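Fading T-Shirts: How to Slow It Down (and Fix a Few)

Quick one because I keep getting asked. Pastels go first, then black. Most of it is the wash, some of it is the sun through the laundry room window.

What you need
Cold water
Liquid detergent, the plain kind, no bleach or brighteners
White vinegar
A flat spot, table or bed
Color catcher sheets if you mix loads (optional)

Step 1. Sort
Lights, mids, darks. New stuff gets washed alone the first two times. I skipped this once with a red towel from the Contreras outlet and got a whole load of pink socks.

Step 2. Inside out
Every shirt. Yes, every one. The rubbing in the drum is what makes the front look fuzzy and pale.

Step 3. Cold, short, not stuffed
30 minute cycle is plenty for anything that isnt muddy. Half the detergent the cap tells you. We have hard water in Paltham so I go a bit over half. If your shirts come out stiff, try an extra rinse before you blame the soap.

Step 4. Vinegar rinse
Half a cup in the softener slot. Never with bleach, never. Smell is gone once they dry.

Step 5. Dry in shade
Out of direct sun. Hang from the hem, not the shoulders, or you get those little peg bumps. Heavy cotton goes flat on a rack.

Step 6. Flatten before you fold
Big table, cloth over it if the surface is rough. Pull the side seams straight, smooth from the middle out, hands only.
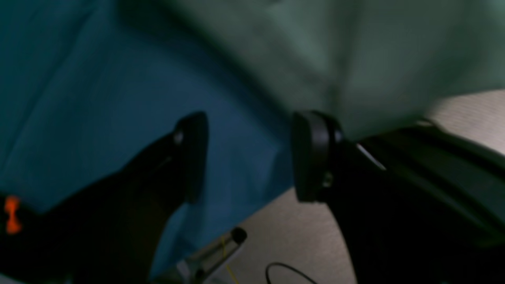

Blue cloth in both of these, mint-green tee in the second.

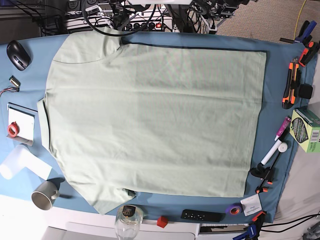
Step 7. Fold and store
Sleeves in, then thirds. Drawer, not an open shelf by a window. The fold lines fade first on a shelf and you cant get that back. I learned this at the Lulotwood place, south facing closet, lost three good shirts.

Already faded?
Black and navy take dye well. Cotton only, check the label. Polyester needs its own dye and a lot more heat, I dont bother. Wet the shirt first, keep it moving in the pot, rinse till the water runs clear. Stitching is often polyester so it stays the old color. Looks fine on most things.

Pastels are harder. You can go darker, you cant really go back to the same shade. Test on the inside hem.

Yellow pits are a diffrent problem. Baking soda paste, leave it an hour, cold wash. Repeat if needed. Keep it out of the dryer until the stain is out, heat sets it.

Will do wool in November when the sweaters come out.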